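Seal season at Floscombe

7 November 2025

I've been back down to Floscombe for the start of the seal season, and I came home with wet boots, a streaming cold and a very silly grin. The first pups arrived in October, a bit ahead of last year, and there are now 30 of them tucked along the shingle below the old slipway. You hear them before you see them – they sound just like cross babies!
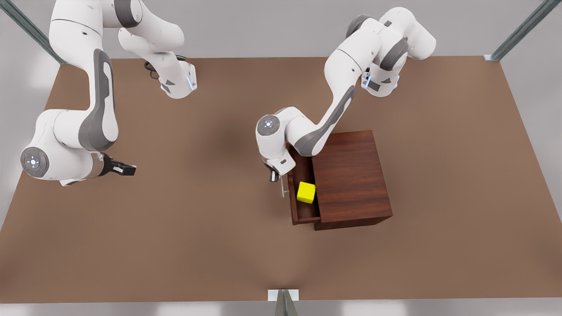
How close can you go to a seal pup on the beach?
Stay at least 100 metres back, and further if the mother lifts her head and watches you. Dogs need to be on a lead for the whole path, including the top bit by the stile.

I know it's tempting to creep nearer for a photo, but a mother who gets spooked into the water may not come back to feed. The pups only suckle for a few weeks and they need every drop of that milk.

The other news is from Pisholm, where the sanctuary has finally shut its old display pool. It was far too small, and I've moaned about it in here often enough. Gemska, the elderly female who spent years going round and round in it, has been moved to the big sea pen across the bay.

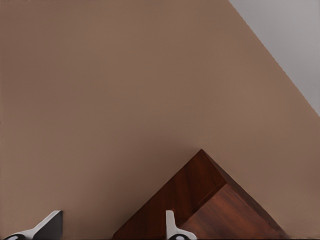

She spent her first afternoon out there flat on the bottom, only coming up to breathe, and I did worry. Then on the second morning she went off after a crab and hardly stopped moving until feeding time. She's still blind in one eye and she'll never be released, but she has kelp, tides and proper cold water now, and I had a little cry on the jetty.

The pen isn't paid for yet, mind you. The El Idrissi fund has promised to match whatever we raise before the end of the winter, and we're still £400 short on the new netting.

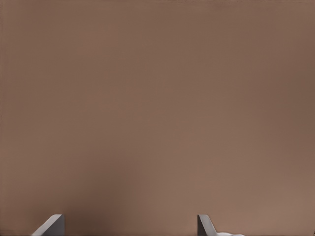
What should I do if I find a pup on its own?
Leave it where it is and ring the sanctuary, even if it looks miserable. Mothers often go off for hours at a time, and a pup that's been put back in the sea can easily drown.

I'll be at the Floscombe car park with the telescope most mornings until the pups have moulted, from 9 if it's dry. Bring a flask and come and say hello!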